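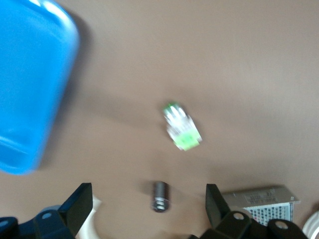 4. Villains and Side Characters in the Ahonen Games

4.1 Material and coding

The second part of our study looks at how crime games introduce the people the player works for or against. We used the three main games of the Ahonen series, which share a city (Bristitz) and a small group of returning characters. Dialogue was taken from the subtitle files and checked against recorded play. Lines spoken by unnamed guards and pedestrians were left out, as were shop menus and tutorial prompts.

This gave us 56 characters with a name and at least one voiced line. Each was coded by two readers for role (boss, middleman, street-level, police, civilian), for stated background, and for whether the player can affect the character's fate. Where the readers disagreed, the case went to a third reader. Most of the disputes were over the middleman role, and in particular over police characters who take money from a crew but never give it orders. We ended up coding these as police.

Figure 4. Opening view of Section 4.

4.2 How backgrounds are told

In the first game, a character's past is nearly always given by someone else. Raimo Laaksonen, the harbor accountant who becomes the main villain, is described by four other characters before he speaks. Their accounts do not match. One says he grew up over a bakery in Grovside, another that he came to the city as an adult with money already in hand. The game never settles the matter, and Laaksonen himself refers to his childhood only once, in an optional phone call late in the second act.

The second game drops this approach. Ingegerd Moen tells the player her whole history in the car on the way to the first job: the fishing town, the brother in prison, the years driving for a crew she did not like. The scene is long for the series, with nearly 200 lines if every branch is played. Players can cut it short by driving faster, and the remaining lines are then lost for good. A player who rushes the mission therefore meets a Moen with almost no past, and her decision to leave the crew in the final act has much less behind it.

The third game mixes the two. Aino Hirvonen, a detective, keeps a file on each member of the crew, and the files can be read between missions. They are written in a flat official style and contain mistakes. Her entry on Yuto Takagi gives the wrong home district and lists a conviction that belongs to his cousin. Takagi can be asked about this in the garage scene, but only if the file has been opened first.

4.3 Rank and screen time

We expected bosses to have the most dialogue. This was true only of the first game. In the second and third, middlemen speak more than any other group, mainly as a result of mission structure: they hand out the jobs, call during the jobs, and pay afterward. Romana Havlíček, who runs the Nernunico nightclub and passes on work from people the player never meets, has just over 300 lines in the third game. Her employer has 11, all of them in the last mission.

The gap matters for how power is shown. Havlíček is not in charge, and says so more than once, but in practice she decides which jobs the player hears about. Two of our readers first coded her as a boss for this reason. Laaksonen, by contrast, holds the title from the start and loses control of events well before the player reaches him - a fact that other characters mention openly, sometimes in front of him.

Street-level characters are the largest group and the least developed. Few of them have any stated background, and most are gone within two missions of being introduced. The exceptions are those who get promoted in the course of the story. These characters gain lines, a new outfit and usually an office, and their earlier friends stop appearing.

4.4 Player control over outcomes

Control over a character's fate is rare in the first game and common in the third. It is also uneven across roles. Police and middlemen can often be spared, paid off or sent away. Bosses cannot. Moen is the only crew leader in the series whose survival depends on the player, and the choice is made through a dialogue option that does not mention her by name. We return to this scene in Section 5, where we compare it with the garage scene and its two endings.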